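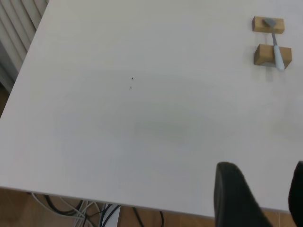
Flillska table-laying data: README

Hello, and thanks for downloading. I'm Embla Bakke. I used to run the breakfast service at Solheim, a small conference house, and these days I look after the recordings we make for the robot arm that's learning to lay up our coffee tables. The arm runs on software from Stillico. They wrote the file format, I wrote this page, so blame me if it rambles.

Last updated 2019-04-29.

What's in the folder

2,727 short recordings, split into a training part and a held-back part of 480. Each recording has footage from a small camera on the gripper and a fixed one looking at the table, plus the arm's joint positions and a line of text saying what the person at the controls was asked to do. Both views share a clock, so you can line them up without any fiddling.

folder names:
train/
heldback/
notes/ (mine, mostly typed at the end of a shift, sorry about the spelling)

The jobs

It's small stuff, the sort you do two hundred times before nine o'clock without thinking. Spoon onto the rest, spoon off the rest, mug nearer the guest, mug further away. We use a pair of wooden blocks as the spoon rest because they're easy to replace and you can move the gap. The written instructions are in the words our staff really use, so you'll find "pop it back" and "shove it over a bit" next to the tidier ones. Please don't clean those up! I had a long argument about it and I won.
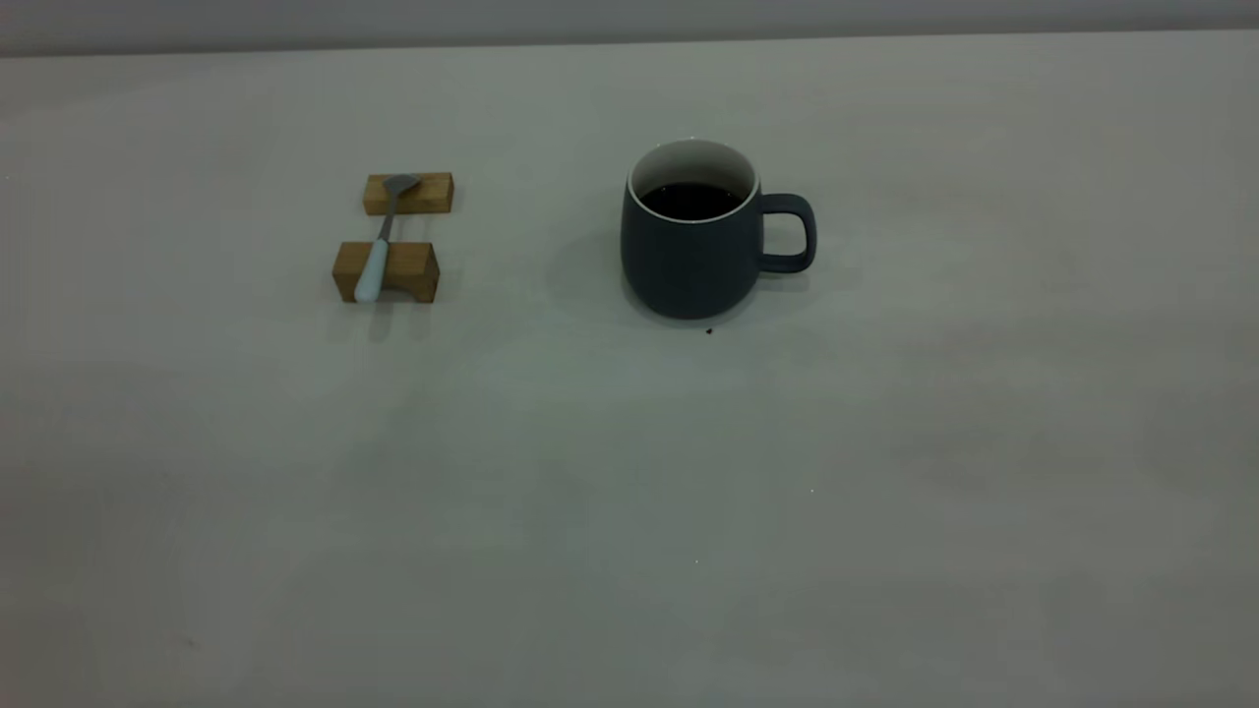 Fixed camera: what looks like coffee in the mug, spoon across the two blocks.

Who drives the arm

Our own people. When the project started there was a lot of worry in the kitchen, and I was one of the worriers. What we agreed was that anyone who lays tables could ask to be trained on the controls, on paid hours, and 10 of us said yes. Nobody's name is in the data. Drivers have a letter code, and I keep the list in a drawer and not on the server.

What has changed so far? Less than I feared, and in odder places. The early shift now starts with a spell at the controls before the trolleys go out, and my wrists are grateful for that – carrying full trays was never my favourite bit. On the other hand it's lonelier work. You sit with a headset on and miss the gossip. We've moved the controls nearer the kitchen door, which helps. Wages went up one step for trained drivers, and I'd still like to see that written into the contract properly. We talk about it again in May.

Known problems

– Table marks and crumbs are left in. Real tables have them.
– The light drifts through the day and we didn't correct for it.
– Driver code F is left-handed and it shows.
– 2 recordings in notes/ have the wrong instruction text. I know which ones, they're listed there.

Using it

Research and teaching are fine. If you want to use it for rating how fast individual staff work, the answer is no, and that's in the licence as well. The loader is called Prurnier and its own README covers installing it. Questions come to me, and I answer after the lunch rush.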